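4 收杯过程中的残液与托盘的使用

4.1 本节的范围

前一节讨论了杯子在桌上的位置，以及人们把杯子送回厨房时所走的路线。本节只讨论后面的一小段工作：杯子已经离开原来的位置，里面还有一点饮料，收拾的人需要把它倒掉，然后把杯子放到待洗的地方。这一段工作时间很短，在一般的家务研究中常常被归入“洗碗”，没有单独的名称。我们在本文中把它叫做“倒残”，把倒完以后仍然留在杯中的液体叫做“残液”。

选择单独讨论倒残，有两个理由。第一，在我们观察的厨房里，台面上的大部分糖渍都出现在水槽与放杯子的地方之间，也就是倒残发生的地方。第二，做这项工作的人对它的看法很不一致。有的人认为杯子反正要洗，里面剩多少没有关系；有的人一定要把杯子倒到不再滴为止。两种看法在同一个厨房里相遇时，台面的清洁责任就变得不清楚。

本节不讨论热饮，也不讨论带盖的杯子。茶叶、果肉和冰块会明显改变液体流出的方式，我们只在4.6中简单地提到它们。

4.2 地点与材料

观察在两个共用厨房进行。第一个厨房位于Druvthorpe的一座学生宿舍，供一层楼的住户使用，水槽在窗下，台面较长，中间没有隔断。第二个厨房属于Hornent，这是一家小型的社区食堂，只在中午提供饮料和简单的冷食。两个厨房的差别较大：宿舍的杯子是住户自己买的，形状和大小都不同；食堂的杯子是统一购买的，都是透明的直筒杯，没有把手。

食堂在观察开始以前已经使用托盘收杯。宿舍原来没有托盘，住户一般用手拿两个或三个杯子，直接走到水槽。在征得住户同意以后，我们在宿舍的台面上放了几个塑料托盘，没有说明应该怎样使用，只告诉大家这些托盘可以随便用。托盘的边缘稍微高起，角是圆的。我们没有选择带孔的沥水盘，原因是带孔的盘子会把液体引到下面去，这样就不容易看出液体是在什么时候、从哪一个杯子滴下来的。

饮料方面，食堂提供的是稀释的苹果汁、柠檬水和凉茶。宿舍里的饮料没有限制。我们只记录颜色和大概的黏稠程度，不记录品牌。浅色的饮料在透明杯里较难看清，特别是当杯子放在浅色台面上的时候，所以记录员需要把杯子稍微拿高一点，从侧面看杯底。这个做法在第一周以后才固定下来，第一周的记录因此没有放进分析。

4.3 记录的方法

每一条记录对应一个杯子的一次收拾。记录表有五栏：杯中原有饮料的多少，倒残的地方，杯口朝哪个方向，放下以前是否停顿，以及放下以后托盘或台面上是否有液体。前四栏由记录员在旁边填写，最后一栏在杯子被放下以后再填写。如果收拾的人同时拿着几个杯子，每个杯子仍然分别记录，但是在备注中写明它们是一起拿来的。

两个厨房一共得到2225条可以使用的记录，其中近1000条来自食堂。食堂的中午时间很集中，记录员有时来不及填写“是否停顿”这一栏，这种记录仍然保留，在有关停顿的分析中则不使用。

在全部记录中，有438条被标为“放下以后仍有明显残液”。这里的“明显”指的是不需要用手电、不需要转动杯子，站在台面前就能看见。我们知道这个标准比较粗，但是它与收拾的人自己的标准比较接近。他们在工作的时候也只是看一眼。对于更少量的残液，例如杯壁上的水膜或者几个小水点，我们没有单独分类。

为了使记录员对“明显”有相同的理解，我们在正式观察以前做了一次练习。练习使用相同的透明杯，每个杯子先装入40毫升稀释果汁，再用不同的角度倒出，然后几位记录员分别判断。意见不同的时候，大家一起再看一次，并且把结果写在记录表的说明页上。说明页的最后一版的日期是2021年5月7日，以后没有再修改。

4.4 倒残的三种做法

从记录表和备注来看，倒残的做法可以大致分成三种。第一种是“一次倒完”：收拾的人走到水槽，把杯子翻过来，液体很快流出，然后马上把杯子放下。这种做法在宿舍里最常见。它的优点是快，缺点是杯子从翻转到放下之间几乎没有停顿，附在杯壁上的液体还没有流到杯口，杯子已经离开水槽。放下以后，这些液体继续往下流，在台面或者托盘上留下一圈痕迹。

第二种是“倒后等待”：杯子倒过来以后，手停在水槽上方，等到不再有水滴落下。做这种动作的人不多，但是每个人都很稳定，几乎每次都这样做。几位住户在谈话中说，他们是从家里的长辈那里学到的；也有人说他们只是不喜欢手上有糖水的感觉。等待的时间长短不同，我们没有用秒表测量，不希望使收拾的人感到被检查。

第三种是“合并倒出”：先把几个杯子里的剩余饮料倒进其中一个杯子，或者倒进一个大一点的容器，最后一起倒入水槽。食堂的人大多这样做。食堂的台面离水槽有几步远，如果每个杯子都单独拿过去，来回的次数太多。他们用的容器是Kong生产的一种量壶，容量为1000毫升，原来是用来配柠檬水的。合并倒出需要在离开水槽的地方倾斜杯子，因此下面有没有托盘就变得重要。

需要说明的是，这三种做法有时会出现在同一个人身上。中午人少的时候，食堂的一位工作人员会把杯子拿到水槽边慢慢倒；排队的人一多，她就改用量壶。宿舍的住户在晚上聚会以后，也会临时把剩下的饮料合在一个大杯子里。所以我们在表中记录的是一次收拾的做法，并不代表某一个人的习惯。

4.5 托盘怎样被使用

我们原来以为托盘主要的作用是搬运，也就是把几个杯子从桌上一起送到厨房。在食堂，情况确实如此。在宿舍，托盘很少离开台面。住户把它留在水槽旁边，当作一个可以放湿杯子的地方。到了九月，几个托盘的位置已经固定：一个靠近水槽，另一个靠近冰箱，用来放还没有倒掉的杯子。这个安排没有人正式提出过。我们在谈话中问到它的时候，大部分住户表示没有注意。

靠近水槽的托盘逐渐有了一个新的用途。住户把杯子放下以前，会先在托盘上方稍微倾斜，让最后一点液体流到盘里。这个动作介于第一种和第二种做法之间：他们没有在水槽上方等待，但是也没有把滴水的杯子直接放在台面上。托盘的边缘能够挡住少量液体，台面因此较干净。可是液体并没有消失，只是换了一个地方。如果当天没有人倒掉托盘里的液体，第二天盘底会变黏，杯子拿起来的时候会带着托盘一起动。

关于托盘的颜色，我们也得到了一些意见。食堂原来使用的是Stamum供应的白色托盘，工作人员认为白色“看起来干净”，但是浅色的果汁在上面不容易被看见，常常是手碰到以后才知道盘里有液体。后来换成颜色较深的托盘以后，有水的地方在灯光下会反光，比较容易发现。不过深色托盘上的刮痕也更明显，有的人把刮痕看成没有擦干净的痕迹，会反复擦同一个地方。我们没有对颜色做单独的比较，这里只是如实写出他们的意见。

托盘的刮痕还有另一个影响。使用时间较长的托盘，表面不再光滑，液体不容易聚在一起流到角上，常常停在细小的痕迹里。擦拭的时候需要用湿布，用干布只能把液体推开。食堂的做法是在中午结束以后把托盘竖起来，靠在墙边，让水沿着边缘流下去。竖着放的托盘占地方较少，但是如果下面没有垫布，墙角会有积水。

托盘下面的台面也有关系。两个厨房都有一部分台面带有斑纹，颜色浅，类似石材。在这样的台面上，干了的果汁痕迹与原来的花纹很难分开，用手摸才知道。宿舍的住户因此对清洁的判断差别很大：从远处看，台面一直是干净的；靠近水槽工作的人却常常抱怨袖子被粘住。把托盘放在有斑纹的台面上，等于给倒残划出一个容易看见的范围，超出这个范围的液体会被更早地擦掉。

4.6 残液留在哪里

在判断杯子是否已经倒干净的时候，收拾的人一般看杯口。杯口不再滴水，他们就认为倒完了。记录员的观察与此不完全相同。直筒杯倾斜得不够的时候，杯底与杯壁之间的圆角处仍然可以留住液体，从杯口看不到它。需要从杯子的侧面或者从杯底的方向看，才能看到一片形状不规则的液体，有时里面带着小气泡。杯子越透明，反而越容易看错，因为杯后面的颜色会透过来，浅黄色的液体放在有颜色的背景前会变得不明显。图3中可以看到杯底附近的这种液体。

图3　托盘上方倾斜的透明圆筒形杯子，杯底附近有一小片浅黄色液体
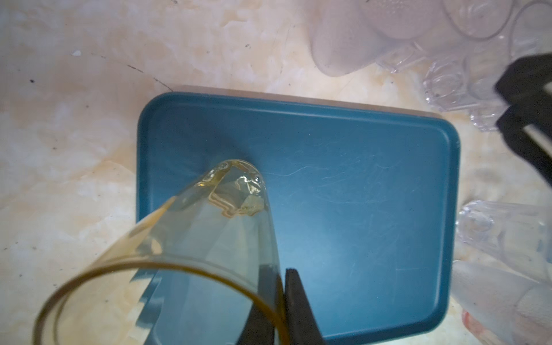 直筒杯里的剩余饮料，应该一次翻到底，还是慢慢地倾斜？

先慢后快比较合适。开始时慢慢倾斜，使大部分液体沿着杯壁的一侧流出，不会溅到水槽外面；等到流出的液体变细，再把杯底抬到高于杯口的位置，停一下，让圆角处的液体也流出来。如果从开始就很快地翻到底，液体会同时从杯口的几个地方流出，较难控制方向。

这个回答来自我们与食堂工作人员的讨论，也与记录表中的备注相符。备注中写有“溅出”的收拾，大部分是在杯子还比较满的时候快速翻转。写有“放下后流出”的收拾，则大部分是杯子倾斜不够，或者倾斜以后没有停顿。两种情况的原因不同，需要的提醒也不同，因此在给新来的人说明时，最好把它们分开讲。

饮料的种类对残液也有影响，但是这个影响在不同的做法中不一样。含糖较多的果汁流得慢，对“一次倒完”的影响最大，杯壁上的一层还没有流下来，杯子就已经放好了。对“倒后等待”的影响较小，收拾的人会自然地等得长一点。凉茶流得快，但是颜色深，留下一点也容易被看见，住户对凉茶的残液反而抱怨最多。这说明抱怨的多少与残液的多少不一定一致，颜色在其中也有作用。

有果肉或者冰块的杯子需要另外处理。果肉会粘在圆角处，只靠倾斜不能完全倒出，通常要加一点清水，摇一摇，再倒一次。冰块在杯中滑动，会突然推动液体，使倾斜变得不平稳。食堂的做法是先把冰块留在一个带漏孔的碗里，等它自己融化。因为这样的杯子在记录中数量不多，做法又各不相同，我们没有对它们作进一步的分析。

4.7 杯子放下以后的方向

倒残以后，杯子可以口朝上放，也可以口朝下放。这个问题在宿舍里引起的讨论比我们预想的多。支持口朝下的人认为，剩下的液体会继续流出，杯里不会积水，也不会有小飞虫落进去。支持口朝上的人认为，杯口是嘴接触的地方，不应该放在已经有果汁的托盘上。双方的理由都可以理解。

从记录来看，口朝下放的杯子在托盘上留下一个圆圈，圆圈里面的液体被杯口围住，干得很慢。过一段时间再拿起来，杯口的一圈会发黏，洗的时候需要多擦一次。口朝上放的杯子，液体留在杯底，盘面较干净，但是如果很久不洗，杯底会有一层干了的糖，需要浸泡。哪一种更方便，主要看多久以后洗杯子。食堂在中午结束后马上清洗，口朝下没有很大的问题。宿舍的杯子有时要放到第二天，口朝上并且加一点清水，会比较容易洗。

还有少数住户把杯子横着放，一端靠在托盘的边缘上，使杯口略低。这种放法流出的液体最多，可是杯子容易滚动，碰到旁边的杯子时声音很大。后来有人在托盘里铺了一块折起来的布，滚动减少了，布却需要每天更换。这块布用了不到一个月就被拿走，住户又回到原来的放法。

4.8 对两个厨房的建议

根据以上的观察，我们向两个厨房提出了几项简单的建议。对于宿舍，建议把靠近水槽的托盘明确作为接残液的地方，每天晚上由最后使用厨房的人倒掉并用湿布擦一遍。靠近冰箱的托盘只放没有倒掉的杯子，不在它上面倾斜杯子。两个托盘如果颜色不同，会比较容易记住。对于食堂，建议在量壶下面也放一个托盘，壶口滴下的液体原来都落在台面上，而记录表没有为量壶设立单独的一栏，这是我们设计时的不足。

宿舍接受了第一项建议，但是把“最后使用厨房的人”改成了轮流，理由是晚上很难知道谁是最后一个。食堂在量壶下面放了托盘，几天以后又把它移到量壶的旁边，原因是托盘的边缘使量壶放不平。他们改用一块可以清洗的平垫。平垫没有边缘，液体多的时候会流出来，不过工作人员认为擦起来更快。

本节的记录有几个限制。记录员站在旁边，可能使一部分人倒得比平时更仔细。两个厨房的杯子不同，食堂的结果不能直接用来说明宿舍的情况。另外，记录表只区分有没有明显的残液，没有测量它的体积，所以我们不能说明哪一种做法留下的液体最少，只能说明哪一种做法较少被标为有残液。杯子进入水槽以后的清洗与晾干，将在下一节讨论。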